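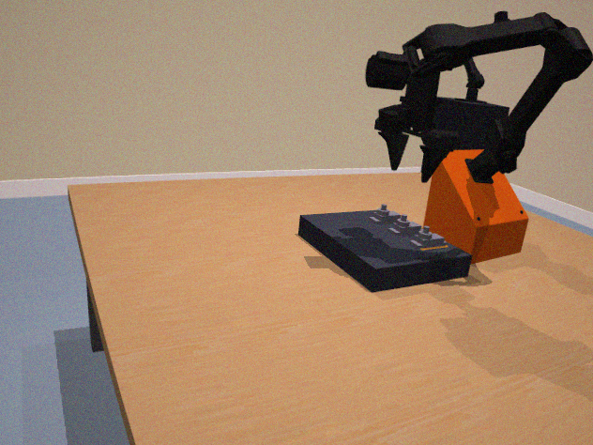

Zinent Launches Paper Garland Kits for the Gray End of Winter

Fifteen-foot strands, 18 color sets, and not a glue gun in sight

Hi, everybody! Floor Van Rooij here, founder of Zinent, and yes, I write our press releases myself, which is why they sound like this. I'm so happy to tell you that our first line of paper garland kits goes on sale in February, and I've been sitting on this news since the leaves were still on the trees, so please forgive the exclamation marks.

The line is called Keria. Each kit makes one garland, fifteen feet long when it's finished, out of pre-scored paper shapes that you fold, pinch and thread onto cotton cord. There are 18 color sets to start with. If you only want the facts, you can skip to the end, where I've put prices and dates in one tidy spot. If you'd like the story, get a cup of something and stay with me.

How this started

I rent. I've always rented, and every place I've had came with a list of things I wasn't allowed to do to the walls. So I decorate with things that hang from one small hook or drape over a curtain rod, and for years that meant I made paper garlands for every birthday, baby shower and random rainy weekend that came along. Friends started asking for them. Then friends of friends did. One winter I cut so many scallops by hand that I got a blister on my thumb that lasted until spring.

That was the winter I started drawing up a kit. I wanted something you could open after dinner and have hanging up before bed, with no special tools, and I wanted it to look good in March as well as in December. Most of the garland kits I'd bought were very red and green or very pink and hearts. I love pink (ask anyone), but I wanted mustard and plum too, and a really good murky teal.

What's in the box

Every Keria kit has 40 paper shapes, a spool of cotton cord, a blunt threading needle, two removable hooks and a folded instruction sheet with drawings. The shapes come in three styles: Fan, Lantern and Petal. Fan is the easiest and the one I'd hand to a nine-year-old. Lantern takes some patience on the first two or three, and then your hands just know it. Petal is my favorite and the fussiest. Put on a long movie.

The paper is heavier than what you'll find in a craft pad, and it's colored all the way through, so the folds don't show a white line. I went back and forth with our paper mill on this for ages – they were very patient with me – and we threw out two whole test batches before I was happy. The second of those batches is now lining every drawer in my kitchen.

You can take a garland down, press it flat in the box it came in, and put it up again next year. I have a Fan garland from the first samples that has been up for a housewarming, two birthdays and a retirement party, and it still looks great over my bookshelf.

The colors

I named all of the color sets after things in my grandmother's pantry, so you'll find Apricot Jam, Split Pea, Pickled Beet and so on. Each set has four shades, and the shades from one set are meant to get along with the shades from the others. Mix two kits and you'll get something nobody else at the party has. My current window garland is half Pickled Beet and half Oatmeal, and I keep walking into the room just to look at it.

For anyone planning a wedding or a shower, there's a big box as well. It's called the Doãn box, and it holds enough for ten garlands in one color set or a mix of two. We tried it out at a friend's reception in a barn with very high beams, and I would say this to future brides and grooms: thread the night before, hang in the morning, and borrow the tall ladder, because the medium ladder will not do.

Where you can find them

Keria kits will be sold in our own online shop and at 35 independent gift and paper stores. Our launch partner is Drirura, the craft and stationery shop where I taught my very first garland class at a folding table by the register. They'll have all the color sets on display, plus finished garlands you can touch and tug on. I'll be there on launch morning from 10 a.m. with a pile of paper and extra needles, and you're welcome to sit down and fold for as long as you like. The class is free, kids can come with a grown-up, and there will be cookies.

Our first run is about 2,000 kits across all the colors. We're a small outfit, and I'd like to make another batch when this one goes and keep the storage bill sensible. If your favorite color sells out, there will be a sign-up list on its page, and we'll reprint the ones with the longest lists first.

What's next

Summer colors are already in the works, and they're bright! I'm also testing a short version for mantels and bunk beds, after a lot of parents asked me for one. I don't have a date for that yet. And if you run a shop and would like to carry the kits, please write to us – we have a sample pack with one shape in every color, and it goes in the mail the same week you ask.

The details

Product: Keria paper garland kits, by Zinent
Styles: Fan, Lantern, Petal
Finished length: 15 feet
Price: $18 per kit; the Doãn box is priced by color mix, on request
On sale: February, in the Zinent online shop, at Drirura and at other independent stores
Launch class: Drirura, 10 a.m. on launch morning, free, no sign-up needed

About Zinent

Zinent makes paper decorations for people who like to change their rooms more often than their landlords would prefer. The company was started by Floor Van Rooij at her dining table and still does most of its packing there.

Press contact

Floor Van Rooij, Zinent. Samples, color cards and pictures of finished garlands are available to editors and bloggers through the contact form on our site. Tell me which color you'd like and I'll put it in the box.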